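Subject: Re: [Kiston-household] Clear bins vs. opaque, round 574
From: Pak-hei Yip

On a dark evening in March, Gavalas wrote:

> I've gone through 5 of the Hastow clear ones now and my view hasn't
> changed. You pay extra to look at your own mess. An opaque tub with
> a label does the same job and you don't have to see the sweaters.
> Also the lids don't fit. Does anybody have a lid that fits?

No lid that fits, sorry. I have one that fits at three corners and I've learned to keep the fourth against the wall.

On labels, though, I have to disagree. I labeled everything when we moved to Islow Street. Beautiful labels, printed, all caps. Within a year WINTER HATS had the extension cords in it and CORDS had a fondue set. I have never owned up to who moved them, and I live alone. A label tells you what you meant to do. I went over to clear bins the next spring and have been rude about labels on this list ever since, as some of you will remember from the thread that got to 62 messages and ended in the one about mothballs.

The sweater problem I'll grant you. Knits look terrible through plastic. Mine are in a drawer, where they look terrible in private. 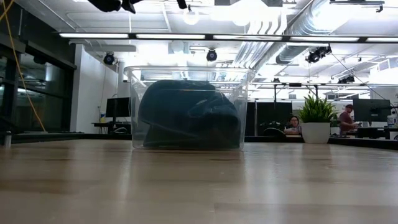

Coats and jackets and other big soft things are where I think clear wins, even when you do it badly. I used to roll them, tie them, and stand them on end like baguettes, and it took me most of an afternoon to undo. Now it's one lump per bin. Dark cloth mounded up against the sides, creases all over, and you can still see there's a bit of room left under the rim, so the lid (if you have the mythical lid) isn't being asked to do any lifting. Try finding that out about an opaque tub without opening it. I grant that navy and black look much the same in there, and I've pulled down the wrong one more than once.

Whoever asked off-list about stacking: two high, and the heavy one goes on the bottom. I had three high until about 4 a.m. one night.

Gavalas, if you're really giving up on the Hastows I'll take them, lids or no lids.

Pak-hei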